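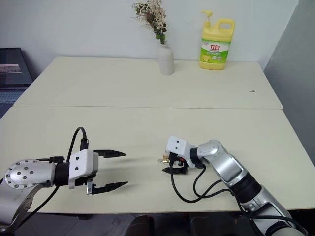

## 3. Joining two Kerken tables end to end

One Kerken table is good. Two of them pushed together make a wonderful long surface for crafts, gift wrapping or a big dinner, and the job goes quickly once you get the order right!

**Before you start:** put both tables up on their legs (Section 2) and leave the leg bolts finger-tight for now.

1. Stand the first table with one long side 100 mm from the wall. This gap leaves room for a hand – you'll want it later for wiping down.
2. Bring the second table up to the open long side or to a short end, whichever suits your room. Lift it, please. Dragging loosens the feet.
3. Run your palm across the seam. If you feel a step, turn the feet on the lower table until the two tops meet flush.
4. Push the tables together until the seam closes, then tighten all the leg bolts.
5. Slide the Devell clips onto the underside rail, 200 mm in from each corner, and press until they click.

> **Note:** White tops show everything, and that's half their charm. Mix a small squirt of dish detergent into a bowl of warm water, wipe along the length of the table, and dry the seam with a soft cloth.

> **Caution:** Never sit or kneel on the seam. Don't move the tables while they are clipped together.

### Finishing touches

A vase of dried flowers looks lovely on the far table and never needs water, so there's nothing to spill into the join. Choose one with a wide base and set it well back from the edge.

To separate the tables, go to Section 4.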